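### 3.2 What we bought, and what we'd buy now

I'll be blunt about the budget: I got it wrong the first time. We priced the hand-held grippers one by one, as if each person would only ever need one, and then laundry came along. Clothes want two hands. So the order to Brester went from 46 units to 73, and the spare fingers (a separate line, from Pakton) ate most of what we'd put aside for June.

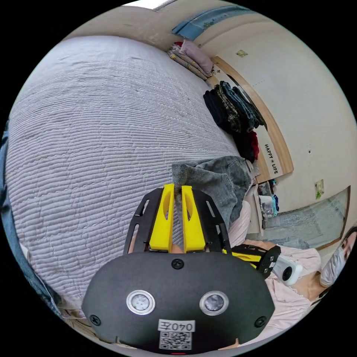 **Figure 2.** Handling a gray denim garment over a bed, with the yellow fingers of one gripper closed on the fabric and a second gripper at right.

If I were planning it again, I'd budget by the pair – and I'd add a line for labels, which we forgot completely! Surkaron quoted us for 354 stickers with codes, and we were glad to have them once units started moving between homes. Storage cases from Laur can wait until the second order.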